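Working Practice for Hand-Held Grippers in Bedrooms
Household guidance, Grornstead – revised in May

These rules apply to anyone handling bed linen with a two-finger hand-held gripper in a furnished room. They are issued with the Drundeo household manual and should be read before the first session.

1. Prepare the room
Clear the floor on the side of the bed where you will stand. Know where any wall-mounted fan is before raising an arm or a length of cloth. Remove trailing cords from the walking path.

2. Grip and approach
Hold the tool by its handle and keep long sleeves away from the fingers. Bring the fingers to the cloth slowly and close them on a single edge or corner. 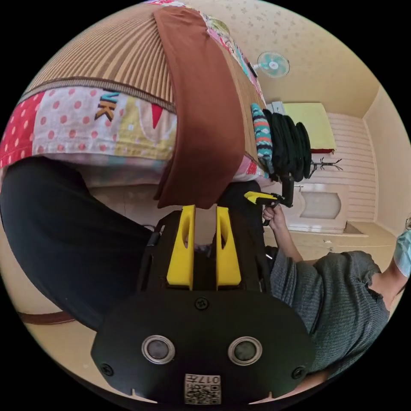 Do not pull against resistance. If a cover catches, open the fingers, free the fabric by hand and begin again. Patchwork requires particular care, as seams may be weaker than they look.

3. Mats and layered bedding
Slatted sleeping mats should be lifted by hand and never pinched along the bound edge. Work on one layer at a time, from the top down. Keep pillows clear of the layer being moved – a wrapped pillow is easily dragged along with it.

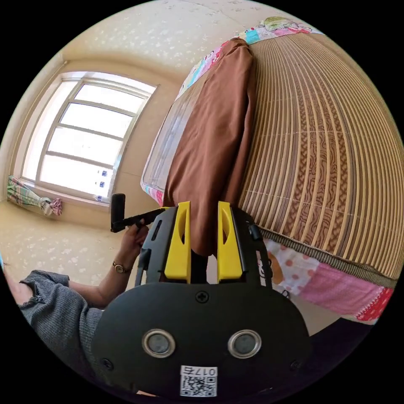 4. Long pieces of fabric
Take a strap or narrow cloth by its end and keep the rest in view. Allow no loop to pass over the head or arm of another person.
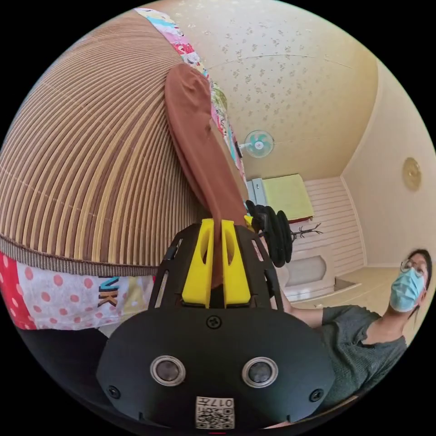 Anyone seated nearby should be told before the cloth is raised. Dumbbells and other heavy items must stand where a swinging strap cannot catch them.

5. After use
Wipe both fingers with a dry cloth and check that the screws are tight. Labels must remain clean and readable. Sessions are limited to four hours, with a break of 10 minutes after every two.

Questions on these rules may be addressed to Inese Rozīte, Household Standards.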